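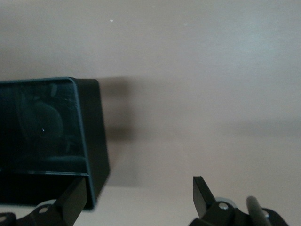 Black things swallow up all the light, so you can't see anything in them, and that's a fact, wrote Davoud Ahmadpour to the Dorodside Science Page.

Is it, though? We get a lot of letters with "that's a fact" at the end, and we've learned to slow down when we see those words. Black things do swallow light. The word "all" is the part we don't trust.

Shiny Black, Dull Black
by Aiman Entili

Look again at the box at the top of the page. The front is very dark and glossy, and there are dim shapes in it. One of them is big and rounded, a bit like the back of a chair. The side of the box is black too, but it's a flat, matte kind of black and much less shiny. If black swallowed all the light, the front shouldn't be able to show us anything.

So either the box is breaking the rules or the rule was wrong. I'd bet on the rule.

What happens to the light?

You see things when light comes off them and goes into your eyes. A lamp makes its own light. A wall doesn't. A wall borrows light from a lamp or a window and throws some of it back at you.

A pale wall throws back a lot. Black paint throws back very little, and most of the light that goes into it turns into a tiny bit of warmth. This is the part that Davoud got right.

But a glossy black thing usually has a smooth layer on the outside. It could be glass, or varnish, or just polished plastic. When light hits that smooth layer, a little of it bounces straight off the top and never gets as far as the black.

How little? Pretend you are throwing 100 tiny bits of light straight at a plain sheet of black glass. Fewer than 5 of them bounce off the front. The rest go in, and the black gets them. A good bathroom mirror would bounce most of your 100 bits back.

That doesn't sound like enough to see a chair by. I didn't believe it either until I tried it with a black dinner plate. The trick is that there's hardly anything else coming from the plate to get in the way. A few bits of light are easy to notice when everything around them is dark.

Now think about a white plate with the same shiny coating. It bounces the same few bits off the top. You can hardly see them, though, because the white underneath is sending back so much light of its own. It's like someone whispering in a noisy lunchroom. The whisper is the same size as always, but good luck hearing it.

But why isn't the dull part shiny?

Some books will tell you that dull things don't reflect light. I don't like that sentence. If they didn't reflect any light at all, you'd see a hole with nothing in it.

What really matters is how bumpy the surface is. A smooth surface works like a gym floor. Bounce a ball off it and you can guess where the ball will go. Do that with lots of light and it all stays in order, so the picture it carries stays in order too.

A matte surface is more like a pile of gravel. The bumps may be far too small to feel, but they're big enough to knock the light every which way. It still bounces. It just gets mixed up on the way, and a mixed-up picture looks like no picture.

You can catch this happening with a sheet of kitchen foil. Smooth foil shows you a wobbly face. Scrunch it into a ball, open it out again, and your face is gone. It's the same foil, and nobody painted it.

What about the shadow?

There's a soft gray shadow on the wall, just to the right of the box, and it follows the shape of the box. People say that a shadow is "where the light can't get to." Another one to be suspicious of! If no light got there, the shadow would be completely black, and this one is gray. You could draw a pencil line inside most indoor shadows and still see the line perfectly well.

A shadow is a place that gets less light. The box gets in the way of some of it, but more light comes in from other directions. It bounces off the ceiling, the floor, the other walls, and probably you, if you happen to be standing nearby.

Shadows get soft edges when the light comes from something wide, like a window or a big lamp. Near the edge of the shadow, the box hides only part of the lamp, so the wall there is only partly dim. A small, bright light makes a sharper edge.

And please don't write in to say that black things make blacker shadows. Plutero, the big yellow bear on my bookshelf, makes a shadow as dark as any black box of the same size – I checked, with the same lamp, in the same spot. A thin yellow curtain is different, as some light gets through that.

Don't take my word for it

Everything above is something I've told you, and being told is not much of a reason to believe it. Try these instead.

1. The plate test
You need something shiny and black and something shiny and white. Plates are fine. So is a TV or a tablet that's switched off. Hold a bright toy in front of each one. Which one shows the toy more clearly? Try tipping the plate until you're looking across it at a low slant. The reflection should get stronger. If it doesn't, write and tell me what you saw.

2. The breath test
Breathe on the shiny black thing. Your breath leaves tiny drops of water, and those are bumps. Watch what happens to the reflection, then wait and watch it come back. Only do this with a plate or a windowpane, and leave the TV alone.

3. The shadow test
Stand a cereal box near a pale wall in the evening. Shine a small flashlight at it from 3 feet away and look hard at the edge of the shadow. Then turn off the flashlight and use a lamp with a big shade. Move the box farther from the wall and look at the edge again. Don't stare into either light.

Do each test more than once. When I did the plate test the first time, I had the window behind me and saw mostly window. I moved 20 inches to the left and got a completely different answer.

A hard one to finish

Is there anything that swallows all the light? Scientists have made coatings so black that a crumpled sheet covered in them looks flat. Those coatings come very close. Even they send a tiny bit back.

Davoud, your letter is still on our board, with the word "all" crossed out in pencil. Send us the next one. Saturday is when we open the mail.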